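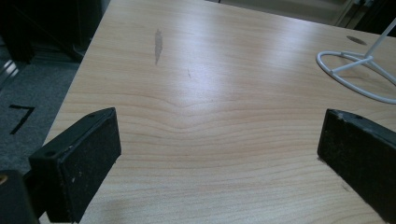
What is the range of the new Gretent Tiditz?
Gretent gives a figure of 191 miles on a full charge, measured in mild weather with one person in the vehicle and the heater off.

Home | News | Reviews | Electric | Trucks & Vans

26 October 2021
By Plaven Newsroom

Filed under: Electric Vehicles, Press Releases

Gretent Opens Orders for Tiditz Electric Van; Plaven Advises Fleet Buyers to Ask for Winter Numbers First

Gretent began taking orders this morning for the Tiditz, a small electric work van with two seats, a sliding door on each side and a flat load floor. First deliveries are promised for January. Plaven, the fleet buyers' group, has read the order sheet and the warranty booklet and is asking its members to hold off on deposits until several points are cleared up.

The main one is range. The 191-mile figure comes from Gretent's own test route, which is flat and has few stops. A delivery van does not live that kind of life. It gets loaded in the morning, stops and starts all day and sits with a door open while the heater runs. Gretent has not published a range for a fully loaded van in cold weather. Plaven asked for one and was told that results "will vary with use." We knew that much already.

Charging comes with fine print as well. The launch material says the Tiditz can reach 90 percent in a lunch break. The warranty booklet says the fastest rate is available only when the battery is already warm, and that frequent fast charging "may affect long-term capacity." The booklet does not say how frequent. A plumber who charges at home overnight may never need to care. A parcel firm running two shifts will.

Then there is Curb Glide, the feature Gretent put at the top of its announcement. It turns the rear wheels slightly so the van can slip into a tight space beside the curb. It looked good in the launch video. It is also an extra-cost option, it works only at walking pace, and it adds moving parts at the rear axle that are covered for 2 years, a much shorter term than the rest of the drivetrain. Buyers who park in alleys may find it worth the money. Plaven would like to see what a replacement part costs before saying so.

The vans will be built at the Rusnák plant, which until now has made trailers and truck bodies. Gretent says the line is ready. It has also said that the first batch will be 20 vans, all of them set aside for dealers to use as demonstrators. That makes the January date true in a narrow sense - vans will be delivered, just not to most of the people being asked for a deposit today. No date has been given for customer vans.

Some of the Tiditz is easy to like. The load floor is low, the spare tire is a real one, and the dash has knobs for the heater and fan. The cargo lights can be left on without waking the whole vehicle. These are small things, but drivers notice them.

Plaven's advice to members is to book a demonstrator when one reaches a local dealer, load it with a normal day's freight and drive a normal day's route. Members should also get the deposit refund terms in writing. The current order form calls the deposit "refundable subject to conditions" and does not list the conditions.

Plaven has no financial tie to Gretent or to the Rusnák plant. Members can request a copy of the order sheet with our notes through the Plaven fleet desk.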